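Home | News | Our Houses | Careers | Press | Contact

Stumus Garden Residence Puts Its Housekeepers First With New Corridor Care Program

9 August 2018
By Kerstin Torvik, Clitis Hospitality
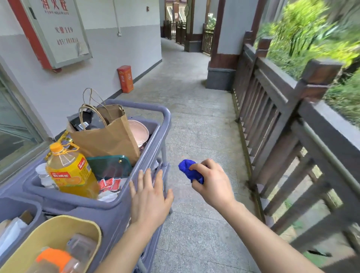
Clitis Hospitality is very happy to share that the Stumus Garden Residence has made its Corridor Care program a permanent part of daily life at the house, after a trial that began in March and won over guests and staff alike. Under the program, every open-air walkway gets its own hands-on attention during the day, with a cloth and a cart and a person who knows that stretch of floor well, on top of the usual work in the rooms.

Anyone who has stayed at Stumus will remember the covered corridors, with the stone tiles underfoot, the dark railings and the greenery just on the other side. They are the part of the house our guests write to us about most (and the part that catches the most leaves, rain spots and dusty shoe prints!), so it seemed only right to give them the same care we give the bedrooms.

"We used to get to the walkways when everything else was finished, and some days that was very late indeed," said Gillespie Cowie, head of housekeeping. "Now the housekeeper has time set aside for them. If you see a mark on the way past, you stop the cart and you wipe it up, and you don't have to feel you're falling behind."

The housekeepers themselves asked for a say in how the carts are loaded, and they got it. Cleaning bottles, cloths and the odds and ends collected along the way all travel together, and each housekeeper is free to arrange the bins as suits her or his own route. The company has also put 700 hours of paid training into the program, led by Maj-Britt Skjelbred, who started out on a cart herself and still likes to take a shift when she can.

Corridor Care will be introduced at 2 more Clitis houses, Sundqvist and Jaston, once their teams have had a chance to visit Stumus and walk the routes.

Press inquiries may be sent to Kerstin Torvik at the Clitis press office.

Comments (3)

Torunn Hägglund: We stayed in the spring and the walkways were lovely, even after a night of rain. Please say hello to the morning housekeeper on the garden side!

Kobina Quaye: Good to see paid training in there. Are you hiring at Jaston yet?

Kerstin Torvik: Hello Kobina, not just yet, but do keep an eye on the Careers page.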